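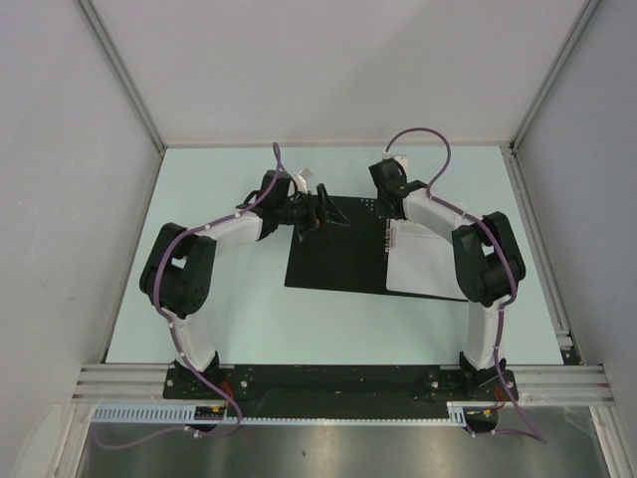
When does the Skatard ferry go back to its full timetable? Daily crossings resume on Wednesday, January 19, 2022, with the first boat leaving Morais at 10 a.m.

The route has run on weekends only since November, when the operator, Jurkard, took one of its two boats out of service for engine repairs. The boat passed its sea trial last week and can again carry 114 passengers and 24 cars.

Fares stay the same. Monthly passes bought before the cuts – 57 of them – will be extended free of charge, said Dzintra Rimkutė, who manages the route. Holders should bring the old pass to the ticket office in Morais. The late evening boat will not return until spring.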